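# Five grippers and one green ring: a morning with Triin Tamošiūnaitė

I'd been told to bring biscuits, so I did, and they were gone before I'd got my coat off. Triin Tamošiūnaitė runs the gripper trials at Nitirik, and she talks the way she works, which is quickly and with her hands in something.

She'd spent most of the winter on one question: which fingers should go on the two big arms? There were five sets in the running when she started. By the time I visited she was down to two, the Pella and the Frade, and she was fairly sure she'd annoyed everybody who liked the other three.

"People get attached," she told me. "Satish loved the soft ones. I loved them too, for a week! Then the pads started to peel, and I was gluing them back on every morning before I'd had any tea."

Satish Mathur, who was sitting two desks away, shouted that the glue had been the wrong glue. I gather this has come up before.

I asked how you compare them fairly, because to me (and I did say so) a gripper is a gripper. She laughed and said that was what she used to think about cameras. Each set gets 200 goes at every job on the list, with the same arms and the same controller settings, and she writes down every fumble. The list has pegs, cloths, cups with handles, and ring toss.

Ring toss?

"It's a horrible job for a robot," she said, looking very pleased about it. "A block stays a block when you squeeze it. A bendy ring goes egg-shaped, it swings, it slides down the finger, and then you've got to get it over the top of a pole. If your fingers are too fat you can't let go of it cleanly. If they're too thin it twists round on you."

So is it the thin ones, then? She pulled a face. The Pella is a single angular finger on its side of the job and she likes it for hooking things. The Frade has more teeth and gives a better hold, but it wants more room -- and with two arms working close together, room is what you haven't got. Her longest run without stopping was 35 goes, and she wouldn't tell me which set did it until she'd checked her notes.
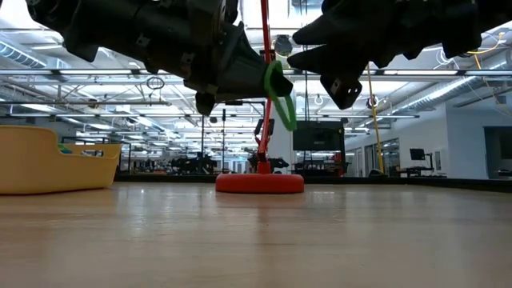 "The hooking was an accident, by the way," Triin went on. "We'd set it up to pinch. Benjie was driving it by hand one afternoon and he just scooped the ring up on the tip instead, and it was so much easier. I was cross for an hour and then I rewrote the test."

Benjie Gatchalian has since been asked to drive everything, which he says is what you get for being helpful.

We got on to controllers after that. They had been using Flistau for both arms and she has mixed feelings. "It's lovely when the arms are doing separate things. Ask them to meet in the middle and it gets nervous, it slows right down. I'd rather have it nervous than brave, mind you. New fingers take ages to come."

And the cameras? She'd like another one, lower down. From high up, she says, a ring and a pole can look nicely lined up when they're a good hand's width apart, and she's been fooled by that more often than she'd care to put in writing. (I asked if I could put it in writing. She said go on, then.)

The plan is to pick a winner by July. I pushed her for a guess and she held out for quite a while, picking crumbs off her sleeve, before she said Pella for rings and Frade for cups, and could she please have both. Satish shouted that she couldn't.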